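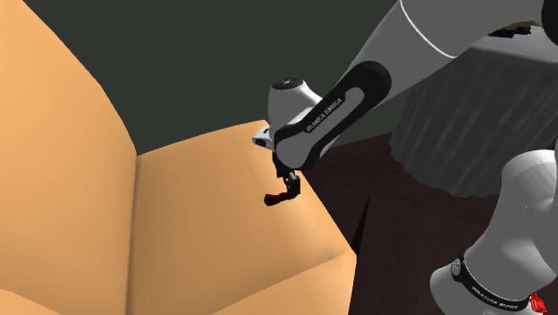 Arvid Hovland
Furniture and Soft Furnishings Editor, Prestthorpe Home

How to clean and condition a leather sofa

Last updated 21/10/2025

Most leather sofas get wiped with whatever is under the sink until the colour starts to lift, and then someone rings an upholsterer. I worked in a repair shop for 11 years before I started writing, and the bulk of the cleaning jobs that came through the door could have been done at home in an afternoon. The method below is the one we used on finished leather. It also suits most faux leather, with one change noted further down.

Find out what you have

Look for the care label first. It is usually under a seat cushion, on the decking, or stapled to the underside near a back leg. Labels on older sofas are often missing, so do a water test as well. Pick a spot low on the back, put one drop of water on it and wait two minutes.

If the drop sits on top, the leather has a protective finish and you can carry on. If it soaks in and leaves a dark mark, you have aniline or nubuck. Stop there. Those need their own products, and plain water can leave rings on them.

Faux leather will also hold the drop on top. To tell it apart, check the underside of a loose flap or the inside of a zip opening. A woven or knitted fabric backing means it is synthetic or bonded. Real leather has a suede-like back.

Bonded leather that has begun to peel can't be brought back by cleaning. You can vacuum it gently and leave it alone, or put the money toward a new cover.

What you'll need

Vacuum with a soft brush head
Four or five white cotton or microfibre cloths
A soft brush (a horsehair shoe brush is good, a clean baby's hairbrush will do)
Two bowls
pH-neutral leather cleaner, or a mild soap without moisturiser or fragrance
Distilled water if your tap water is hard
Leather conditioner, cream type
An old towel

Use white cloths. Coloured ones can give up their dye when damp, and you want to see what is coming off the sofa. Leave out vinegar, baby wipes, furniture polish, methylated spirits and saddle soap. Baby wipes cause more trouble than the rest put together, as people use them every week and the finish goes tacky on the arms.

Step 1: Vacuum

Take off any loose cushions and stand them on the towel. Run the brush head over the whole frame, then go back along the seams and into the crease where the seat meets the back. Grit collects there and works like sandpaper every time someone sits down. Open the crease with your free hand and go along it twice. If the crevice tool is the only thing that fits, wrap the end in a cloth held on with a rubber band, leaving the opening clear.

Step 2: Dust with a dry cloth

One pass, top to bottom. It takes a minute and keeps the wash water clean for longer.

Step 3: Test your cleaner

Use the same hidden spot as the water test. Rub a little diluted cleaner on with a white cloth, wait until it dries and check both the leather and the cloth. A faint grey or brown on the cloth is dirt. If the cloth has picked up the colour of the sofa, the finish is worn or the cleaner is too strong. Dilute it by half and try again on a fresh spot.

Step 4: Wash in sections

Put cleaner and lukewarm water in one bowl and plain water in the other. For a concentrate, follow the bottle. For mild soap, 2 mL in 256 mL of water is plenty – that is less than half a teaspoon to a bit over a cup.

Wring the cloth out until it no longer drips. Start high on the backrest and work down, doing one panel at a time from seam to seam. Stopping in the middle of a panel can leave a tide line, particularly on tan and other light colours.

Use small circles with light pressure. Wherever the grain looks filled in, switch to the brush and a bit of foam. This is mostly the fronts of the arms, the head area and the front edge of the seat, where the backs of people's legs rub. Rinse each panel with a second cloth from the plain water, then dry it with a third before you go to the next.

Change the water when it clouds. A neglected three-seater might take four changes.

Step 5: Let it dry

Leave the sofa overnight with the cushions off. Keep it away from heaters and out of direct sun, and don't use a hair dryer. A fan on low across the room is fine.

Step 6: Condition

Put a blob of cream the size of a ten-cent piece on a clean cloth and spread it thinly over one panel. The leather should look slightly damp, never white. Carry on in the same order you washed it. Wait 20 minutes, then buff with a dry cloth until your hand slides over without dragging.

We used Rastik cream in the shop and I still keep a jar at home. Itico makes a lighter one that I prefer on pale leather. Either is fine, and so is any cream conditioner without silicone or petroleum in it.

For faux leather, skip this step. Conditioner can't soak into a plastic coating and it leaves a film that collects dust. A dry buff is enough.

Dealing with marks

Grease: don't wet it. Cover the spot with cornflour or plain talc, leave it overnight and vacuum it off. Repeat if it's still dark. Fresh grease usually comes out, but an old head mark often needs a professional degreaser.

Ballpoint: try a clean white eraser with very light pressure. If that does nothing, buy an ink stick made for leather and use it within a day or two of the mark. Hairspray is the usual advice and it strips finish.

Denim dye: leather cleaner on a brush, worked gently, several goes. Faux leather holds on to denim dye much harder than real leather does.

Scuffs: rub with a fingertip and a touch of conditioner. Surface scuffs will often blend in. If you can feel an edge with your nail, the finish is broken and needs filling.

Water rings: on finished leather, wash the whole panel seam to seam and let it dry evenly.

How often

Vacuum and dust every week or two. Wash and condition twice a year, or every three months if you have kids, dogs or a north-facing window. Sun does more damage than sitting does, so pull the blind on hot afternoons or shift the sofa at least 30 cm back from the glass. Swap loose cushions left to right when you vacuum.

Reader questions

Ibrahim wrote in to ask whether a steam cleaner is safe on the lowest setting. I wouldn't. Even low steam is hot enough to shrink leather and soften the glue under the seams, and we saw 7 sofas in one October with puckered arms from exactly that.

Another reader asked about fabric protector sprays. They are made for cloth. If you want extra protection on a light-coloured seat, get a leather protection cream and put it on after cleaning, in place of the conditioner, on the arms and seat fronts only. Let it cure overnight before anyone sits down.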